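3 Préparation de l'achat et du poste

3.1 Objet de la section

La présente section s'adresse au service qui prépare la commande d'une cellule Ketine et le budget correspondant. Elle est à lire avant la demande de devis. Le raccordement et la mise en service sont traités en section 4.

3.2 Postes de dépense à inscrire au budget

1. Relever la référence du bras, celle de la main et celle du contrôleur. Les trois éléments sont facturés séparément et ne partagent pas la même durée de garantie.

2. Inscrire le mobilier sur une ligne distincte. Les tables ne sont pas fournies. Une cellule de rangement demande deux plans de travail : un plan de prise, un plan de dépose.

3. Prévoir les gants de remplacement. Ils sont considérés comme consommables et exclus du contrat d'entretien.

4. Ajouter les objets d'essai. Choisir des objets identiques à ceux de l'exploitation (épaisseur, poids, type de couverture). Des gabarits en mousse ne permettent pas de valider la prise.

5. Chiffrer la formation des opérateurs. L'offre de base couvre 2 personnes. Toute personne supplémentaire fait l'objet d'un avenant.

Remarque : les frais de transport depuis le dépôt de Fluvport sont indiqués au devis sous la rubrique 802. Ils n'incluent pas la livraison à l'étage.

3.3 Choix du mobilier

1. Retenir des tables à piètement rigide. Les plateaux à roulettes sont à proscrire, même avec freins.

2. Vérifier la largeur des passages. Le bras est livré monté sur son support et exige un passage libre de 80 cm.

3. Placer les deux plateaux côte à côte, sans objet dans l'intervalle. Une différence de teinte ou de finition entre les plateaux est admise ; elle doit être signalée au moment du devis, car un plateau brillant peut imposer un réglage d'éclairage supplémentaire.

4. Installer le trieur sur le plan de dépose, compartiments vides et ouverts vers le bras. Poser un livre à plat sur le plan de prise et amener la main contre son bord avant tout essai de préhension.

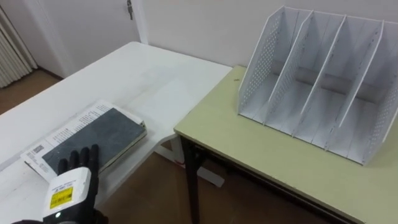 5. Consigner la position retenue pour chaque table sur la fiche d'implantation (annexe B). Cette fiche est jointe au bon de commande.

ATTENTION : ne pas fixer les tables au sol avant validation de la fiche. Le percement anticipé n'est pas pris en charge en cas de modification de l'implantation.

3.4 Calendrier d'approvisionnement

Le délai de livraison court à partir de la réception de la fiche d'implantation signée et non à partir de la commande. Les mains gauche et droite sont approvisionnées séparément. Pour une installation en septembre, transmettre la fiche avant la fermeture d'été. Une commande partielle (bras seul) est possible ; la main peut être livrée jusqu'à 5 semaines plus tard.

3.5 Validation du dossier

Le dossier complet comprend le devis, la fiche d'implantation et la liste des objets d'essai. Il est adressé à Eston, à l'attention de Setsuko Ogura (devis) ou d'Elikem Tsikata (implantation). Un dossier sans liste d'objets est retourné sans étude.

Révision du 12 décembre 2018. Remplace la version précédente de la section 3.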